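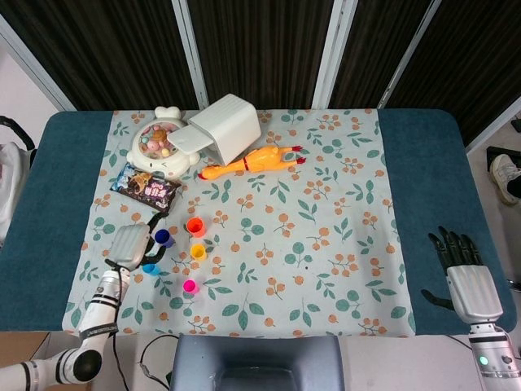
Gripper vs. hand, table tests

Quick gallery from the bench, more to come when I get time. We've been swapping end effectors for 3 weeks now and people keep asking which one to get, so this is the state of it so far. Two-finger gripper on the left arm, five-finger hand on the right. Same table, same objects, same operator (me, mostly. Lewis Guthrie did the Monday runs).

The picture up top is from the cup set. Left gripper going in toward the navy cup, right hand parked on the teal pad. Orange, yellow, light blue and pink cups in the same bunch, snack pack right behind, so not much room for the fingers.

Cups
Gripper wins, easy. Curved fingers go either side of the cup and it doesn't care much if you're a bit off center. 9 tries per cup, dropped 4 over the whole set. The hand needs the thumb in the right spot first and that eats time.

Snack pack
Slippery wrapper, bad for both. Gripper wants to pinch a corner and then the whole thing swings. Hand did better once we slowed the close speed down in Clarkitz – still not great.

Rubber chicken
Everybody's favorite. Soft, long, flops over whatever you grab it with. Hand is clearly better here, wraps the middle and holds on. Gripper is OK if you aim for the body and stay off the feet.

White storage box
Lid is the problem, not the box. Gripper gets the rim fine. Didnt get a clean lid close with either one, trying again with the softer Oseck pads.

Bear candy dispenser
Round and smooth. Hand cups it nicely. Gripper has to come in lower than you'd think, we lost 6 runs before changing the approach height.

Controller notes
Started on the Treloar pendant, moved to the Pultham one halfway through. Pultham has less lag, worse buttons. Wrist rotation on the left arm feels much more natural with it. Cup numbers are all from after teh switch so don't compare them with the old gallery.

Camera
Head view only for this round. Fine for reaching, weak when the gripper housing gets between you and the object. Wrist cam next – mount is printed, cable isn't long enough.

Settings file on request, email is on the contact page.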